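Workshop > Automation > Grippers and Tooling

Filed under: hand-held grippers, finger pads, maintenance

Finger pads slipping on snack wrappers, what do I clean them with?

Hélène Penner

Hi all! I look after a pair of hand-held grippers, black body, blue textured pads, and we use them to move packaged snacks in and out of a tray. They were great for a few weeks. Now the left one lets the shiny packets slide (the paper ones are fine), and when I close it slowly the fingers don't quite meet square. I've wiped the pads with a dry cloth and that did nothing. Do I just order new pads from Marciniak, or is there something I should try first? I've got more than 2000 closes on this set, if that matters.

Ertuğrul Kahraman

Don't order yet! Sounds like two separate problems to me. For the slipping, take the pads off, wash them in warm water with a drop of dish soap, scrub along the texture with a soft toothbrush and leave them for 30 minutes before they go back on. Skip the alcohol. I ruined a set that way, they went hard and shiny.

For the fingers not meeting, look at the linkage pins. Close it by hand, wiggle each finger sideways and feel for play. On mine it was one outer pin that had crept out a hair, and I'd blamed the pads for a month. Push it home, snug up the body screws a little at a time, going back and forth between the sides, then try it on an easy packet lying flat before you go after one that's leaning.

Buker

new pads. they're cheap

Comments (4)

Skindgate: Soap worked here too. Mine needed doing twice.

Hélène Penner: It was the pin!! Left side, outer arm. Washing the pads now.

Drullurham: Mark the pins with a paint pen, then you can see if they creep again.

Hélène Penner: Good idea, doing that tonight, and I'll run both grippers on the foil packets again tomorrow.
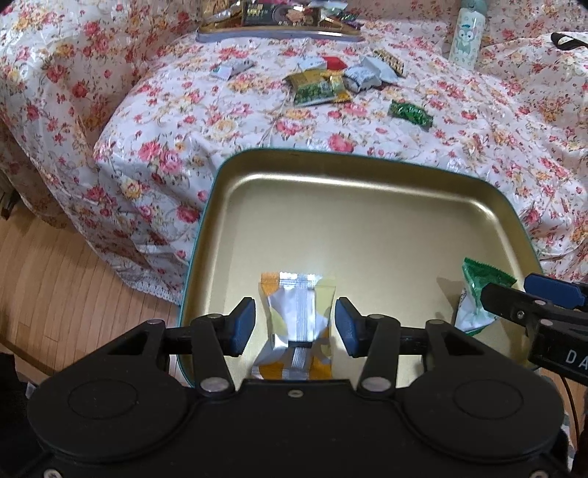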